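Schrank einräumen mit dem Greifer: So nehmen Sie Demonstrationen auf

Anleitung, Stand: Donnerstag, 2. September 2021

Ob Maschinen schon im Haushalt helfen können, hängt stark von der Aufgabe ab. Staubsaugen auf freier Fläche klappt seit Jahren. Einen Schrank einzuräumen, in dem Handtücher, Flaschen und Bücher nebeneinander Platz finden sollen, ist deutlich schwieriger. Die folgende Anleitung beschreibt, wie wir im Projekt Dultodell solche Aufgaben mit einem handgeführten Greifer vormachen und was ein gelerntes Programm danach leistet.

Was Sie brauchen

Einen Handgreifer mit zwei Fingern und Kamera
Markierungen auf beiden Fingerhaltern
Einen Schrank mit offenem Fach, Schublade und Türen
Haushaltsgegenstände in verschiedenen Formen
Eine gleichmäßige Beleuchtung
Haftnotizen für die Startposition

Schritt 1: Arbeitsplatz einrichten

Stellen Sie den Schrank so auf, dass Sie von vorn und leicht von beiden Seiten herankommen. Für die ersten Aufnahmen sollte der Hintergrund ruhig sein. Dunkler Stoff links und rechts reicht aus. Kabel gehören an den Rand, dorthin, wo Sie beim Arbeiten nicht stehen.

Schalten Sie das Licht mindestens 3 Minuten vor der ersten Aufnahme ein und lassen Sie es bis zum Ende der Reihe unverändert.

Schritt 2: Gegenstände auswählen

Nehmen Sie weiche, glatte und sperrige Dinge gemischt. Ein gefaltetes Handtuch gibt nach und verliert beim Anheben leicht seine Form. Pumpflaschen sind oben schmal und kippen, wenn man sie zu hoch fasst. Gefäße mit Deckel greift man am Körper, nie am Knauf, sofern der Deckel nur aufliegt. Stehende Bücher müssen einzeln gefasst werden, und zwischen zwei Buchrücken ist selten Platz für einen Finger.

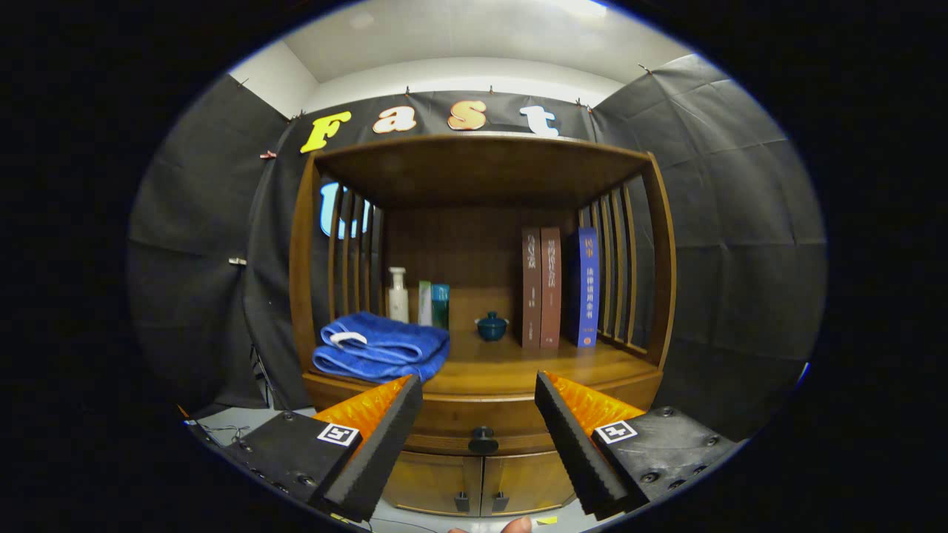 Legen Sie vor jeder Reihe fest, welcher Zustand als fertig gilt. Bei uns heißt das: Das Handtuch liegt vorn mit der Falz zur Kante, die Flaschen stehen an der Rückwand, die Bücher stehen senkrecht. Notieren Sie diesen Zielzustand schriftlich. Wer nach Gefühl einräumt, bekommt Aufnahmen, die sich später nicht vergleichen lassen.

Schritt 3: Aufnehmen

Beginnen Sie immer mit geöffneten Fingern und Blick auf das Fach. Führen Sie den Greifer ruhig heran, schließen Sie ihn erst, wenn beide Finger am Gegenstand anliegen, und heben Sie senkrecht an. Halten Sie nach dem Ablegen kurz still. Diese Pause hilft später beim Schneiden.

Für eine einfache Aufgabe wie »Flasche ins Fach stellen« genügen 50 Durchgänge für einen ersten Versuch. Verschieben Sie den Gegenstand nach jedem Durchgang ein Stück. Misslungene Griffe werden behalten und als solche gekennzeichnet.

Schritt 4: Prüfen

Sehen Sie alle Aufnahmen durch. Aussortiert wird, wenn die Markierungen länger verdeckt sind oder die Hand ins Fach ragt. Von 539 Aufnahmen aus dem April blieben bei uns 361 übrig. Die meisten Ausfälle gab es bei den Büchern.

Was die Maschine damit kann

Flaschen und Gefäße stellt unser Arm inzwischen zuverlässig ab, solange genug Abstand bleibt. Beim Handtuch gelingt das Greifen, das Ablegen in sauberer Lage oft nicht. Ein Buch in eine enge Lücke zu schieben, geht meistens schief. Schublade und Türen haben wir getrennt trainiert. Der runde Knauf macht dabei mehr Mühe als ein Bügelgriff.

Ein Mensch räumt dasselbe Fach nebenbei ein. Für den Alltag in der Wohnung ist das Verfahren also noch zu langsam und zu anfällig. Brauchbar ist es an festen Plätzen mit wenigen, bekannten Gegenständen, etwa beim Auffüllen von Regalen.

Häufige Fehler

Greifer zu schnell geführt: Die Bilder verwischen, die Lage der Finger wird ungenau.
Immer gleiche Reihenfolge: Das Programm lernt den Ablauf auswendig und scheitert, sobald ein Teil fehlt.
Fingerbeläge abgenutzt: Glatte Flaschen rutschen durch. Beläge paarweise wechseln und danach die Öffnungsweite neu einmessen.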